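Choisir et ajuster des lunettes de vue pour un enfant : le guide pas à pas

Publié le 20 Mar 2021 par Svitlana Vakulenko

Dans notre magasin, beaucoup de parents arrivent avec l'ordonnance à la main et ils ne savent pas par quoi commencer. J'ai donc écrit les étapes que je suis moi-même avec les familles. Elles concernent les lunettes de vue pour les enfants qui vont déjà à l'école. Pour les bébés, il faut demander conseil directement à l'ophtalmologiste.

Avant de commencer

Prenez l'ordonnance, les anciennes lunettes s'il y en a, et une règle souple. Choisissez un moment où l'enfant n'est pas fatigué. Après le goûter, cela se passe en général mieux qu'avant.

Étape 1 - Mesurer la largeur du visage

Posez la règle devant le visage, d'une tempe à l'autre, à la hauteur des yeux. La monture doit avoir la même largeur que le visage, ou presque. Une monture trop large glisse, et l'enfant la remonte toute la journée avec le doigt. Une monture trop étroite laisse des marques rouges sur les tempes. N'achetez pas une taille au-dessus en pensant à l'année prochaine, cela marche pour un manteau mais pas pour des lunettes.

Étape 2 - Regarder le pont

Le pont est la partie qui repose sur le nez. Chez l'enfant, le nez est encore plat, et c'est là que se trouvent la plupart des difficultés. Mettez la monture et regardez de face : le pont doit toucher la peau des deux côtés, sans espace vide. Ensuite demandez à l'enfant de baisser la tête comme pour lire. Si les lunettes descendent tout de suite, essayez un autre modèle ou un pont en silicone. Le modèle Koval de chez Plidar, que nous vendons depuis décembre, existe avec deux formes de pont, une basse et une normale.

Étape 3 - Vérifier la position des yeux

L'œil doit se trouver près du centre du verre, dans le sens de la largeur. Dans le sens de la hauteur, il peut être un peu plus haut que le milieu. Le bord supérieur de la monture doit arriver assez haut, près du sourcil, car les enfants regardent souvent les adultes d'en bas et ils passent facilement par-dessus le verre.

Étape 4 - Les branches

Une branche correcte va droit jusqu'à l'oreille et se courbe juste derrière. Si la courbe commence trop tôt, la branche appuie sur l'oreille et fait mal au bout d'une heure. Si elle commence trop tard, rien ne retient les lunettes. L'opticien peut déplacer cette courbe en chauffant la branche. Je vous prie de ne pas le faire à la maison avec un sèche-cheveux : ma collègue Melaniia Melnychuk reçoit régulièrement des branches tordues de cette manière, et on ne peut pas toujours les sauver.

Étape 5 - L'essai en mouvement

Un enfant ne reste pas assis devant un miroir. Demandez-lui de marcher, de sauter sur place, puis de se pencher en avant, les genoux bien pliés, comme pour ramasser un jouet. La monture peut bouger un peu, mais elle ne doit pas tomber.
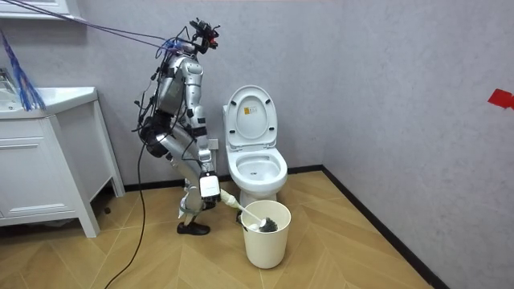
Répétez ensuite le même essai avec un cordon élastique, si l'enfant fait du sport. Le cordon Stiltus se règle d'une seule main et il se lave avec le linge, à 30 degrés - enlevez d'abord les embouts. Serrez-le juste assez pour pouvoir passer un doigt dessous.

Entretien à la maison

Lavez les verres chaque soir à l'eau tiède avec une goutte de savon doux, et séchez avec un chiffon en microfibre. Le mouchoir en papier et le bord du pull font des petites rayures. Apprenez à l'enfant à enlever ses lunettes avec les deux mains, et à les poser dans l'étui, jamais sur les verres.

Quand revenir chez l'opticien

Revenez après deux semaines pour un premier réglage, puis tous les trois mois. Revenez aussi plus tôt si l'enfant incline la tête, s'il se plaint derrière les oreilles ou s'il « oublie » souvent ses lunettes. Chez Plemiria le réglage est gratuit, même pour une monture achetée ailleurs. Pour l'étui à mémoire de forme, donnez la référence 2372 à la caisse, il coûte 8 euros.

Une question ? Écrivez-la dans les commentaires, Melaniia ou moi nous répondons le soir.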